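I had been warned that Recep Soylu doesn't like to sit still, so I wasn't too surprised when he opened the door with his shoes already on and asked if we could talk while he made coffee. Fine by me! I've wanted to talk to him ever since I saw "Rondau" at a half-full matinee in April and came out into the daylight feeling like I'd been away for a month.

It's his first feature as a director, after years of playing cops, cab drivers and what he calls "the cousin with the bad news." The story is small. A ferry pilot goes home to sell his father's house and keeps finding reasons to stay one more night. Fulvio Pace plays the pilot, and he has maybe forty lines in the whole thing.

"Fewer, by the end," Soylu told me, hunting for a clean spoon. "Fulvio would come in every morning with his pages and a pencil and he'd say, do I need this one? And I'd say, I wrote that one at three in the morning, I love that one. And then he'd do it without, and the line was gone."

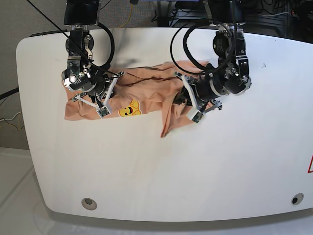 I asked if that hurt, as the writer. He laughed for a good while. "Of course it hurt. I sulked! I went and sat in the car. But I was an actor for so long, and I remember directors who made me say every comma, so I couldn't be that guy."

The money part of the story is just as stubborn as he is. Two production companies passed, then Ekinci, a tiny outfit that had mostly made shorts, said yes on the condition that he shoot in the off season. That meant fog, and a ferry that didn't always run. Half of what people love about the look of the movie (me included) comes from those mornings when they couldn't see the other shore and shot anyway.

He gives a lot of the credit to his editor, Perihan Başaran, who cut the film in her apartment and threw out the original ending after one viewing. I called her later to get her side of it.
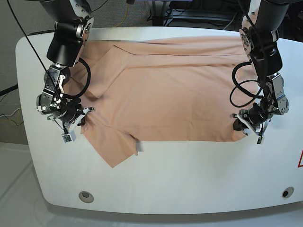

Perihan Başaran says the old ending explained too much, and that she told him so before he'd even taken his coat off. "He had the son reading a letter out loud," she said. "Four minutes of letter. I said, Recep, we've been watching this man not talk for an hour and a half. Let him not talk."

So now it ends on the kitchen, and the radio, and that's it. When I brought up the letter, Soylu covered his face. He still has the footage and swears he'll never show it to anyone.

The premiere was in a theater with 2,506 seats, which scared him half to death. "I kept looking for the empty ones," he said. He spent the second half in the lobby talking to an usher about soccer.
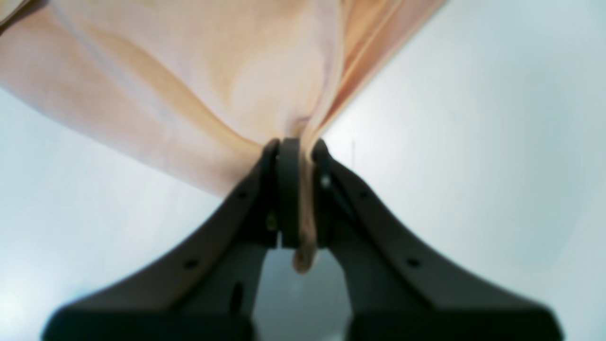
Recep Soylu's "Rondau," with Fulvio Pace, is in theaters now.

What's next? He's got a script called "Purus," a comedy this time, with a part in it for himself. A cab driver, I asked? "A dentist," he said, very proud, and went to see about more coffee.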